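Reporting period: April to June
Submitted to: Nkosi Equipment Fund
Submitted by: Brarberg Technical Workshop

## Inum cell - setup and maintenance

### 1. Summary

The Inum two-arm cell was in service for most of the reporting period. It was out of service for nine working days in May, when the gripper fingers and one cable were replaced and both arms were recalibrated. Running time at the end of June stood at 1423 hours. All work described in this report was carried out within the approved budget, with the exception of one item noted in section 4.

### 2. Setup

Both arms remain bolted to the shared front rail. The rail fasteners were checked against the torque schedule in April, and two at the left end were found below the specified value. These were replaced and marked with paint so that any further movement can be seen during the morning check.

The arms share much of their working area. The right arm's home position was moved outward in June after operators reported two protective stops caused by the forearms coming too close together. No stops of this kind were recorded in the remaining weeks of the period.

### 3. Maintenance

The following work was completed:

- Gripper fingers replaced on the left arm in May. The right arm's fingers were inspected and kept in service.
- Arm cable replaced on the right side. The old cable had stiffened near the elbow and the signal dropped out at full reach.
- Wrist cameras cleaned and refocused.
- Joint zero positions reset on both arms and entered in the cell log.

The service interval has been set at 1000 hours for cables and 4000 hours for joint units. The interval for cables was previously longer - the change follows the failure noted above. Flondis, which holds the service contract, has agreed to it in writing.

### 4. Outstanding matters

A replacement controller board was ordered from Flondis in May and has not been received. The cost of expedited freight was not in the original budget and was met from the workshop's own account. The cell can operate without this spare, but a board failure would take it out of service until the part arrives.

The maintenance log has been moved from paper to the shared drive. Entries before April are still being typed in.

### 5. Cell in operation

Cloth handling continued after recalibration, with soft goods and small items on the work surface together. Cable routing is checked at the start of each shift, with both arms raised and then lowered to the surface.

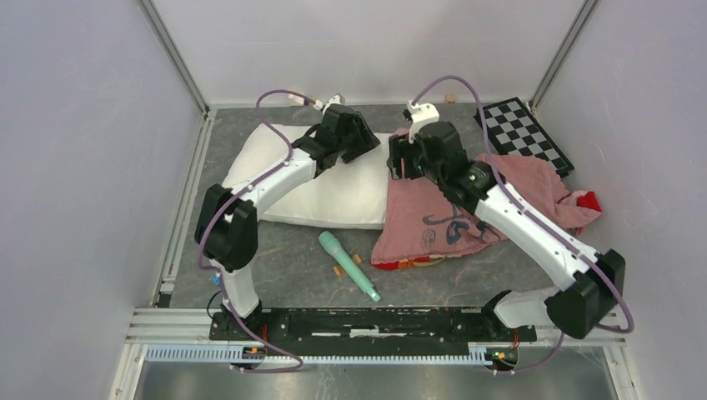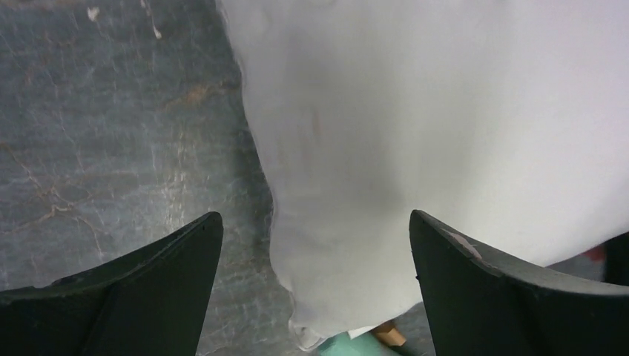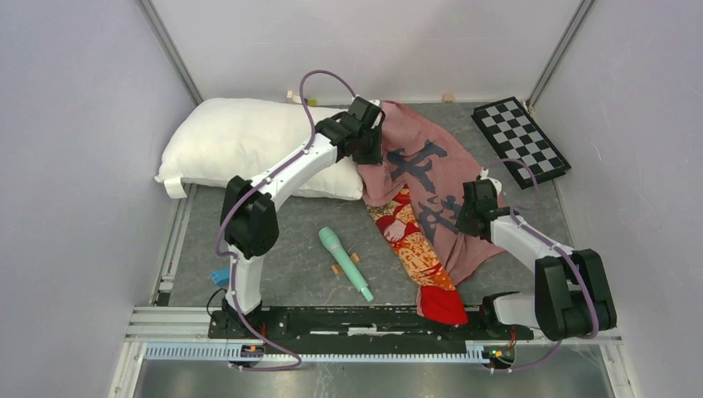 **Does the shorter cable interval change the amount requested for next year?**

The request increases by one pair of arm cables and the labour to fit them. Joint units are not affected, as neither arm will reach 4000 hours in that time. The revised budget sheet will be sent to the Fund in July, together with 100 per cent of the receipts for the present period.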